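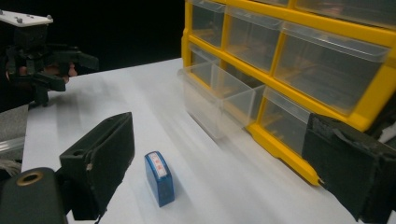 Prikness, Thu 9 July

ok stamp drawer thread. some of you asked how the sorting is going. slowly. but going

Little blue stamp, white label, red lettering. It has lived in four different mugs since January and I am done looking for it. It gets a drawer now. Final decision

The yellow drawer thing is from Lakatos, the secondhand place on the corner. Paid 9 bucks. Wanted the gray metal one but it was way heavier and had no handle, and I carry this up and down the stairs every single week

Clear drawers >>> colored drawers. Will not be debating this. Had the opaque kind before and opened every one of them every time I needed a paper clip

Things that are getting a drawer: the stamp, ink refills, brads, the good erasers, washi ends shorter than my hand (yes I keep them)

Things that are NOT getting a drawer: dried out glue sticks. Trevor. they are dead. let them go

Trevor Beaudoin has now told me twice that glue sticks "come back" if you leave them cap down overnight. Tried it. Cap down for two nights. Still chalk
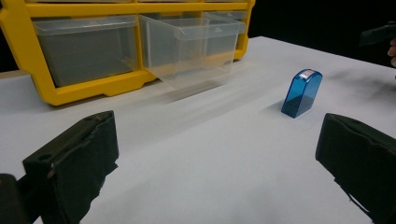

Ridov Paper & Post Club, supplies desk

Drawer tip, pull it part way and leave it there while you sort. If you take it all the way out you WILL set it on something and lose it under the envelopes. Ask me how I know

Bottom row is for stuff we grab all the time. Top row for the stuff we pretend we'll use (wax seals)

Someone asked about labels. Not yet!! Label after two weeks of using it. I labeled everything on day one last time and by the next meeting half of them were lying. "BRADS" was full of rubber bands

Also pls stop using the big label maker tape for this, its 14 dollars a roll. Masking tape and a pen. Fine for us

Somebody wanted to know why not just one big box. We had one big box. It took 15 minutes to find a staple remover at the spring swap and then it was in somebodys coat

Rinse the drawers before you fill them btw. Secondhand ones have that dust in the corners that gets on everything. Warm water, dish soap, dry them upside down on a towel. Dont put them in the dishwasher, I warped a set from Ovach that way and they never slid right agian

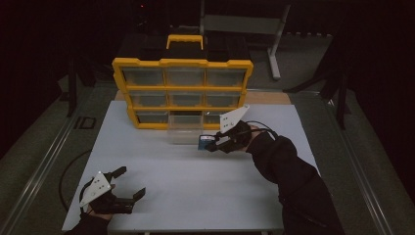
Going with bottom row, middle drawer for the stamp. Easy reach for lefties and righties, and low enough that the kids at Saturday table can get it without standing on a chair

Ink pad goes next door to it, NOT in with it. Red gets on everything

If you borrow the stamp put it back in the same drawer. thats the whole system

Left to do: erasers, brads, the bag of mystery keys. Anyone missing a small brass one? Reply or find me before we open up

ok gotta run, more tmrw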